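Home | Kitchen | Workshop | Storage | Search

Bench Tips for Recording Packing Demonstrations
Workshop, updated 08/06/2025

These notes are for anyone recording pick-and-pack episodes on a two-arm station. They were written at the Onberg bench and apply to most small boxed goods.

Fold the box flaps fully back before the first episode and crease them twice. A flap that springs forward partway through changes the task, and the episode has to be thrown out or relabeled.

Leave the paper insert in the box if the finished package is supposed to have one. Printed sheets curl at the edges after handling. Swap in a fresh one when the curl starts catching the item.

Corded items need a rule for the cord. Ours is that the cord gets placed before the body, and every operator does it the same way. Mixed habits in one set gave us 587 episodes that trained poorly, and sorting them by hand took longer than recording again.

Route the gripper cables over the top of the arm and check the slack with the arm at full reach. A hanging loop is acceptable if it stays clear of the box opening.

Move the item between episodes. A hand's width is enough. Turn it as well, including positions that make the grasp awkward.

Keep failed grasps that the operator recovers from, and tag them. Discard the ones where a person reached in to help.

Wipe the tabletop at each break. Stop after 2 hours at the controls; jerky motion shows up in the logs soon after that.

Our Hada set stands at 1,804 episodes. The first usable policy came at about 400, all with one box size.

Comments (3)

benchrat: Do you tape the flaps? Ours are heavier stock and creasing does nothing.

Nedel shop: We tape ours on the outside only. Tape on the inside snagged the insert.

quietlathe: The cord rule helped. We coil ours first and put a paper band on it, which adds a step but the episodes are much more alike.

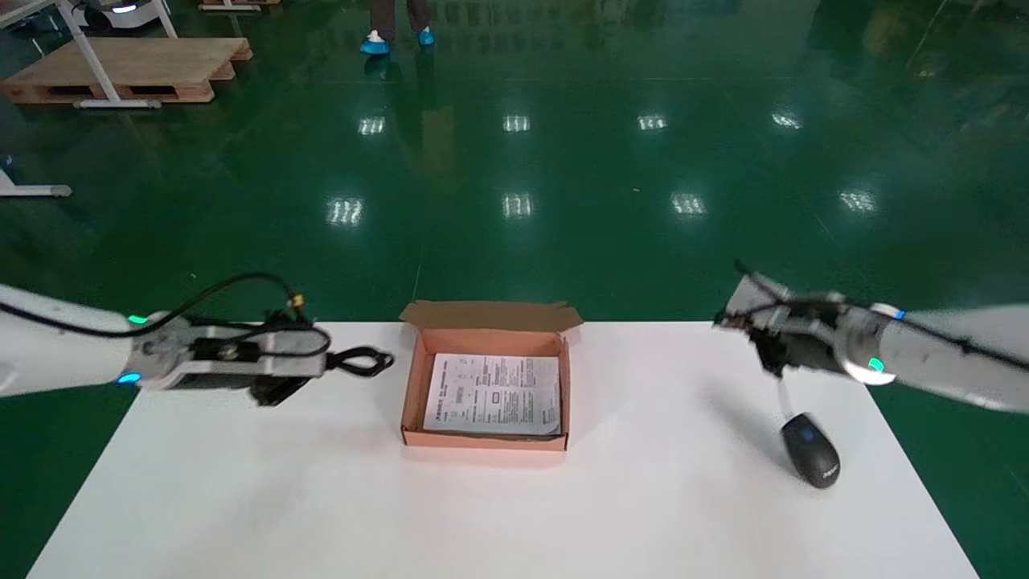 For boxes with a separate lid, keep the lid off the table until the item is packed, and record closing as its own task.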